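빵 부스러기 청소, 토스터 옆으로 눕혀서 하시는 분 계세요?
글쓴이: 버터먼저 | 2월, 오전 11시 무렵 작성
최종 수정: 같은 날 저녁

안녕하세요, 늘 눈팅만 하다가 처음으로 길게 써 봅니다. 작년에 Arley로 이사 오면서 살림을 꽤 줄였는데 토스터만큼은 끝까지 못 버리고 데려왔어요. 아침마다 식빵 두 쪽 굽는 게 하루의 시작이라서요. 아이는 곰돌이 접시, 저는 그냥 하얀 접시, 이렇게 늘 정해져 있답니다 ㅎㅎ

그런데 요즘 구울 때마다 탄내가 살짝 올라오는 거예요. 받침을 빼서 털었는데도 냄새가 남길래 슬롯 안을 들여다봤더니 열선 아래 모서리에 부스러기가 끼어 있더라고요. 거꾸로 들고 흔들자니 혹시 안에서 뭐가 부러질까 겁나고, 그냥 두자니 찜찜하고요. 그래서 식탁에 눕혀 놓고 슬롯을 제 쪽으로 돌려서 붓으로 살살 쓸어내 볼까 하는데, 다들 어떻게 하시는지 궁금해요. 식구들 말로는 제가 토스터 하나 가지고 너무 오래 고민한다네요.

밤식빵러버
반가워요 버터먼저님! 저도 눕혀서 하는 파예요. 세워 놓고 위에서 들여다보면 안쪽 구석이 잘 안 보이는데 눕히면 슬롯이 정면으로 와서 훨씬 편하거든요. 저는 밑에 신문지를 한 장 깔고, 안 쓰는 제과용 붓으로 안쪽에서 바깥쪽으로만 쓸어요. 반대로 밀면 부스러기가 더 깊이 들어가서 괜히 일만 커져요. 서두르지 마시고 커피 한 잔 옆에 두고 천천히 하세요~

Prilport댁
저는 생각이 조금 달라요. 눕혀서 붓질하면 열선을 건드리기 쉽잖아요. 저는 예전에 쓰던 걸 그렇게 청소하다가 열선이 살짝 휜 적이 있어서 그 뒤로는 무조건 거꾸로 들고 손바닥으로 옆면만 톡톡 두드립니다. 싱크대 위에서 하면 뒷정리도 간단하고요. 물론 코드는 뽑고 완전히 식힌 다음에요. 이건 아무리 말해도 지나치지 않아요.

밤식빵러버
아이고, 열선이 휘셨다니 속상하셨겠어요. 그런데 거꾸로 두드리면 굵은 것만 떨어지고 가루는 그대로 남지 않나요? 저희 집 건 그랬거든요. 붓이 뻣뻣하면 위험하겠지만 털이 부드럽고 긴 거면 열선에 스쳐도 저는 괜찮았어요. 토스터마다 속이 달라서 이건 집집마다 답이 다를 수도 있겠네요.
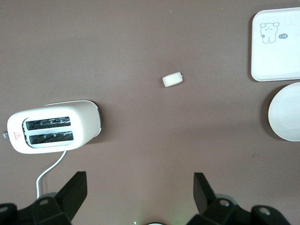
토스터 바깥쪽 하얀 몸통은 무엇으로 닦는 게 좋을까요?

물에 적셔 꼭 짠 부드러운 천이면 대부분 닦이고, 기름기가 남은 자리는 주방세제를 한 방울만 묻혀 닦은 뒤 깨끗한 천으로 한 번 더 훔쳐 내면 됩니다. 거친 수세미는 광택 있는 표면에 잔흠집을 남기니 쓰지 마시고, 물을 직접 뿌리는 것도 피하세요.

Ezekiel Pennington
한국어가 서툴러도 이해해 주세요. 저는 Yuen에서 작은 아침 식당을 11년 했습니다. 식당에서는 매일 문을 닫은 뒤 받침만 비우고, 안쪽은 한 달에 한 번 붓으로 했습니다. 가정집이면 그것보다 덜 해도 됩니다. 제 경험으로는 건포도 빵, 설탕 묻은 빵이 제일 문제입니다. 설탕이 녹아서 붙으면 붓으로 안 떨어집니다. 그런 빵은 프라이팬에 구우세요. 그리고 칼이나 젓가락으로 긁는 것은 절대 안 됩니다.

버터먼저
세상에, 설탕 묻은 빵이라니 뜨끔했어요. 저희 아이가 시나몬 설탕 식빵을 좋아해서 주말마다 구워 줬거든요! 탄내의 범인이 그거였나 봐요. 한국어 정말 잘하시는데요, 자세한 답글 감사합니다.

Prilport댁
Pennington님 말씀에 저도 한 표요. 설탕 빵은 프라이팬이 맛도 더 좋아요. 버터 조금 녹여서 약불에 앞뒤로 구우면 겉이 바삭하답니다. 그리고 청소 끝나고 나서 바로 빵 넣지 마시고 빈 채로 한 번 돌려 보세요. 창문은 꼭 열어 두시고요. 그때 나는 냄새로 얼마나 남았는지 알 수 있어요.

구름발효
지나가다 한마디 보태요. 저는 Prernus 살림 매장에서 75밀리짜리 틈새 붓을 사서 쓰는데 손잡이가 길어 손이 편해요. 다만 솔직히 이런 것까지 따로 살 필요가 있나 싶기도 해요. 깨끗이 빨아 말린 화장 붓으로도 충분하다는 분도 많더라고요. 저야 도구 사는 재미로 사는 사람이라 ㅎㅎ

밤식빵러버
화장 붓은 저는 반대예요. 털이 빠져서 열선에 붙으면 그 냄새가 빵 부스러기 타는 냄새보다 훨씬 고약해요. 한번 겪어 보시면 아실 거예요...

버터먼저
저녁에 덧붙입니다. 결국 눕혀서 제과용 붓으로 쓸고, 마지막에 거꾸로 들어 톡톡 두드리는 걸로 두 분 방법을 다 해 봤어요. 나온 부스러기 양을 보고 식구들이 아무 말도 못 하더라고요. 빈 채로 돌렸을 때는 냄새가 조금 났는데 두 번째는 거의 안 났어요. 받침 모서리에 눌어붙은 갈색 자국은 아직 그대로라 미지근한 물에 담가 두었는데, 이거 베이킹소다를 풀어도 되는 건지 아시는 분 계시면 알려 주세요.

Prilport댁
받침만 따로 빼신 거면 조금 풀어도 괜찮아요. 저는 삼십 분쯤 담갔다가 헹구고, 하룻밤 바짝 말려서 끼웁니다.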